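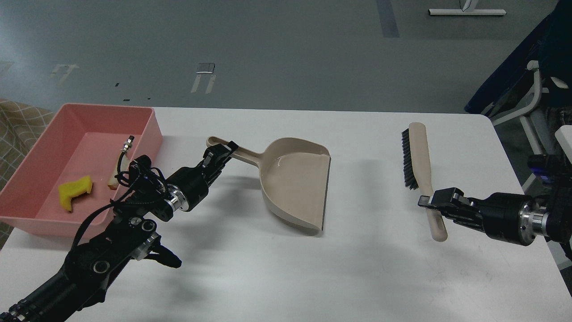
I have been putting off the spare room since we moved to Lastow, and I'd love to say it was down to being busy, but mostly I just kept shutting the door on it. Then in September my sister rang to ask if she could stay for 4 nights, and that was that!

So I made a pot of tea, put the radio on and started with the boxes. There were 11 of them, all taped up from the old flat (the one over the bakery in Ustier, for those of you who have been reading that long), and I'd told myself I would be done by lunch. Well. The first one was full of letters and I was still sitting on the floor with it at half past two, with the tea stone cold beside me.

I do think a slow clear-out is kinder than a fast one. I let myself read things. I kept the recipe cards and my gran's button tin, and let go of a dreadful lot of curtain material that I was never going to sew - and I felt lighter for it, even if my knees didn't.

The carpet was the real worry, as it had a tide mark by the window, but a stiff brush and warm soapy water did more than I'd hoped. I went along the skirting boards twice and swept the landing while I was at it. The bed goes under the window now, with the blue quilt on, and there's room for a chair.

Next is the cupboard under the stairs, though I may wait until the clocks go back.

2 comments

marrowfat
I've got boxes from three moves ago, still taped. You've nearly shamed me into it.

Pippa's Allotment
Please tell us more about the button tin!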